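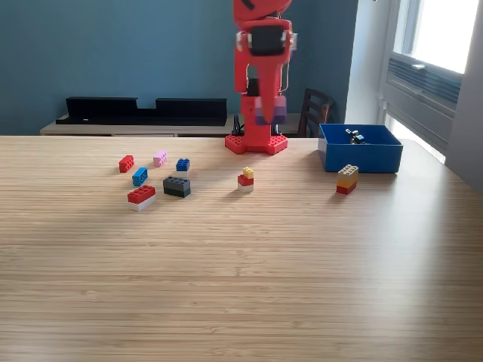
**Figure 3.** Loose bricks and short stacks on the wooden table, including a narrow stack of yellow on red on white.

### 4.2 What people leave on the table

Most studies of building bricks are interested in the tower. We were interested in the leftovers, partly out of conviction and partly because the tower literature is already very tall. Sessions were held at the Jesimbridge site, where 65 adults were given a mixed tub of bricks and told to do as they liked until they felt finished. Merle Quinlan coded the tabletops afterward, using the Escobedo scheme with its sorting categories removed, as hardly anyone sorted.

We call a brick "idle" if it touches no other brick, and "committed" if it is joined to at least one. Figure 3 shows both kinds. The red 2x2 at the far left is idle in the purest sense, upright and available. The light blue brick, lying at an angle with its studs facing sideways, is also idle, though it gave the coders more trouble. Our first manual had a separate category for bricks in this position ("resting"), which was dropped after 9 training tables produced 9 different opinions.

Short stacks were harder to place. A dark gray 2x4 on a dark green brick may be the start of a wall, the end of one, or a place to put a dark gray brick. We score all such pairs as committed and make no claim about ambition. The same rule covers the yellow-topped stack in Figure 3, whose top piece sits slightly off-center. Off-center placement was recorded separately, after a long exchange of emails that we do not reproduce.

Color turned out to matter less than we had promised our funder. Of the 197 joined pairs in the full set, only 19 matched in color, and participants asked about these mostly said they hadn't noticed. One said she had noticed and regretted it. The Skeltevstead group reports stronger color matching in its own sessions, but those tubs were stocked with far fewer colors, which would make anyone look tasteful.

Section 4.3 takes up the bricks found on the floor.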